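# 현장 견학 자료: 클레덤 공개일 시연

로봇응용실습 / 견학 전 읽기 자료 겸 관찰 노트

이번 주 수업은 강의실에서 하지 않는다. 일요일에 클레덤(Cledham) 연구동에서 열리는 공개일 행사에 참가하는 것으로 대신한다. 결석 처리는 평소와 같고, 일요일에 올 수 없는 사람은 조교에게 미리 알리고 대체 과제를 받아 간다.

지난번 자료에서 다룬 내용(좌표계 변환, 그리퍼 종류, 원격 조작과 모방 학습의 차이)은 다시 설명하지 않는다. 읽지 않은 사람은 출발 전에 읽고 온다. 현장에서는 설명 시간이 짧고, 질문 시간도 조별로 나뉘어 있다.

## 1. 일정과 집결

오후 1시 30분까지 연구동 1층 로비로 온다. 명찰을 받고 조별로 2층으로 올라간다. 수강생 21명을 세 조로 나누었고 조 편성은 강의 게시판에 올려 두었다. 한 조가 시연 셀 앞에 있는 동안 나머지 두 조는 강의실에서 발표를 듣거나 기록 보는 법을 실습한다. 순서는 다음과 같다.

| 시간 | 1조 | 2조 | 3조 |
|---|---|---|---|
| 13:50 | 시연 셀 | 발표 | 기록 실습 |
| 14:40 | 기록 실습 | 시연 셀 | 발표 |
| 15:30 | 발표 | 기록 실습 | 시연 셀 |

마지막 순서가 끝나면 로비에 다시 모여 질의응답을 하고 해산한다. 주차장은 방문객이 쓸 수 없으니 대중교통을 이용한다.

발표는 시연 셀의 운영을 맡은 슬라멧 고(Slamet Goh) 연구원이 한다. 발표는 영어로 진행되고 슬라이드는 한국어 번역본을 나누어 준다. 작년 공개일의 발표 자료도 게시판에 있는데, 팔 한 대를 쓰던 때의 내용이라 올해 시연과는 구성이 다르다.

## 2. 시연의 개요

시연의 이름은 툴로브(Tullov)이다. 고정된 레일 위에 로봇 팔 두 대를 나란히 올려놓고, 탁자 위의 작은 물건을 다루게 한다. 팔 두 대를 쓰는 까닭은 한 손으로 하기 어려운 동작이 일상 물건에 많기 때문이다. 상자를 잡은 채 뚜껑을 여는 일, 물건을 한쪽에서 다른 쪽으로 넘겨주는 일, 판을 누르고 그 위의 것을 옮기는 일이 그렇다.

올해 주제는 놀이용 물건이다. 나무 블록, 체스판, 카드 상자, 칩 같은 것을 쓴다. 크기가 작고 모양이 제각각이며, 집는 방향에 따라 난이도가 크게 달라진다. 산업용 부품과 달리 치수 도면이 없다는 점도 연구팀이 이 주제를 고른 이유 가운데 하나다.

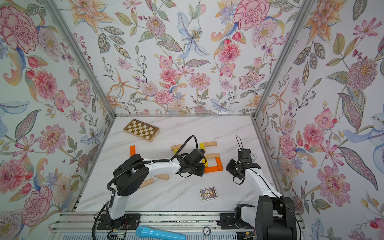
나무 블록은 처음 보는 사람에게 가장 쉬운 과제로 보인다. 면이 평평하고 모서리가 분명해서 평행 그리퍼로 잡기에 좋은 것은 맞다. 어려운 부분은 놓을 때 생긴다. 블록을 다른 블록 옆에 붙여 놓으려면 손가락이 들어갈 틈이 필요하고, 손가락을 벌리는 순간 옆의 블록을 밀 수 있다. 관찰할 때는 집는 순간보다 놓는 순간을 더 유심히 본다.

눕힌 블록과 세운 블록도 구별해서 본다. 세운 블록은 바닥에 닿는 면이 좁아 조금만 건드려도 넘어진다. 위에서 내려오며 잡을 때 손가락의 높이가 어디인지, 블록의 무게중심보다 위인지 아래인지를 적어 둔다.

## 3. 작업 공간에서 볼 것

### 3.1 배경

시연 셀은 벽으로 둘러싸여 있고, 벽에는 꽃무늬 벽지가 발려 있다. 탁자 면에는 대리석 무늬가 있다. 수업에서 쓰는 흰 아크릴판 위의 실험과 비교해 보면 좋다. 배경이 단순하면 물체 분할이 쉬워지지만, 그런 배경에서만 학습한 모델은 무늬가 있는 곳에서 성능이 떨어지는 일이 흔하다. 영상에서 물체의 윤곽과 배경의 무늬가 겹치는 경우를 하나 이상 찾아 기록한다.

### 3.2 손목과 카메라

오른쪽 팔의 그리퍼 옆에는 납작한 카메라 모듈이 있다. 손목 카메라는 팔과 함께 움직이므로 물체에 가까이 갈수록 세부가 잘 보인다. 그 대신 시야가 좁아지고, 그리퍼의 손가락이 화면 일부를 가린다. 고정 카메라는 반대로 전체 배치를 보여 주지만 팔 자체가 물체를 가릴 때가 많다. 두 시점 중 어느 쪽에서 판단이 가능한지를 동작 단계별로 나누어 생각해 본다.

1. 접근: 물체의 대략적인 위치만 알면 된다.
2. 정렬: 손가락의 방향과 물체의 면을 맞춘다.
3. 파지: 접촉이 일어난다. 힘 센서가 없으면 손가락 간격과 모터 전류로 추정한다.
4. 이동: 잡은 물체가 주변과 부딪치지 않아야 한다.
5. 해제: 물체를 놓고 손가락을 뺀다.

### 3.3 케이블

왼쪽 팔에는 주름관에 싸인 케이블이 어깨에서 손목까지 높은 호를 그리며 지나간다. 케이블은 관절이 움직일 여유만큼 길어야 하고, 너무 길면 물체나 다른 팔에 걸린다. 작년에 제출된 보고서 중에는 이 부분을 언급한 것이 거의 없었다. 설계 도면만 보면 놓치기 쉬운 내용이니 손목을 돌릴 때 케이블이 어느 쪽으로 움직이는지 확인한다.

### 3.4 두 팔의 간격

두 팔은 같은 레일에 고정되어 있어 밑동 사이의 거리가 변하지 않는다. 탁자 가운데는 두 팔이 모두 닿는 영역이고, 이곳에서 충돌 위험이 가장 높다. 한 팔이 가운데에서 일하는 동안 다른 팔이 어디에서 기다리는지 본다. 대기 자세가 정해져 있는지, 매번 달라지는지도 질문거리가 된다.

## 4. 기록 실습

기록 실습에서는 연구팀이 쓰는 열람 프로그램 머늘로(Murnlow)를 사용한다. 한 번의 시도를 한 편의 기록으로 저장하며, 견학용으로 공개된 기록은 모두 2,408편이다. 각 조는 이 가운데 200편을 배정받는다. 전부 볼 필요는 없고, 한 사람이 여섯 편을 골라 끝까지 본 뒤 아래 항목을 채운다.

- 과제 이름과 사용한 팔(왼쪽, 오른쪽, 양쪽)
- 첫 접촉이 일어난 시각
- 다시 잡은 횟수
- 해제 뒤 물체가 움직였는지 여부
- 실패로 보이면 어느 단계에서 실패했는지

성공과 실패의 판정 기준은 과제마다 다르다. 블록 과제에서는 목표 위치와의 거리뿐 아니라 블록이 의도한 면으로 놓였는지도 본다. 판정이 애매하면 '보류'로 적고 이유를 한 줄 남긴다. 조원끼리 판정이 갈리면 다수결로 정하지 말고 두 의견을 모두 적는다.

관절 각도 파일은 로이터(Reuter) 형식으로 내려받는다. 연구팀이 붙인 형식 이름이고, 열 순서는 실습실에 비치된 인쇄물에 나와 있다. 왼쪽 팔의 값이 앞에, 오른쪽 팔의 값이 뒤에 온다. 작년에 좌우를 바꾸어 읽고 분석한 조가 있었으니 그래프를 그리기 전에 영상과 한 번 대조한다.

## 5. 현장 수칙

- 바닥의 노란 선을 넘지 않는다.
- 팔이 멈추어 있어도 셀 안으로 손을 넣지 않는다. 정지 상태와 전원 차단 상태는 다르다.
- 촬영은 허용되지만 플래시는 끈다.
- 가방은 로비 보관함에 둔다.
- 음료는 2층에 가지고 올라갈 수 없다.

비상 정지 단추의 위치는 조별 시작 때 안내한다. 단추는 안내자만 누르는 것이 원칙이고, 사람이 다칠 위험이 있을 때는 누구나 눌러도 된다.

## 6. 미리 생각해 올 질문

질의응답에서 조마다 질문 두 개를 받는다. 작년에 나온 가격, 제조사, 제작 기간 같은 질문은 발표 자료에 답이 있으므로 피한다. 참고로 적어 두면 다음과 같은 방향이 좋다.

- 물체의 처음 배치를 사람이 정하는지, 무작위로 정하는지
- 같은 과제에서 조작자에 따라 동작이 얼마나 달라지는지
- 벽지나 탁자 무늬를 바꾸어 시험해 본 적이 있는지
- 두 팔의 영상과 관절 값을 어떤 시계에 맞추는지

## 7. 보고서

분량은 A4 세 쪽 이내, 그림 포함이다. 표지는 붙이지 않는다. 첫 쪽에 조와 이름을 쓰고, 시연 관찰 한 쪽, 기록 분석 한 쪽 반, 나머지를 질문과 답에 쓴다. 발표 내용을 그대로 요약한 보고서는 감점한다. 직접 본 것과 설명으로 들은 것을 문장에서 구별해 쓴다.

배점은 관찰 40, 분석 40, 질문 20이다. 작년 최고점은 92점이었고, 그 보고서는 블록 하나를 다시 잡는 과정만 두 쪽에 걸쳐 다루었다. 범위를 좁게 잡아도 된다.

제출은 다음 수업 시작 전까지 게시판에 PDF로 한다. 기록 번호를 빠뜨리면 분석 부분을 확인할 수 없으므로 본문이나 각주에 반드시 적는다.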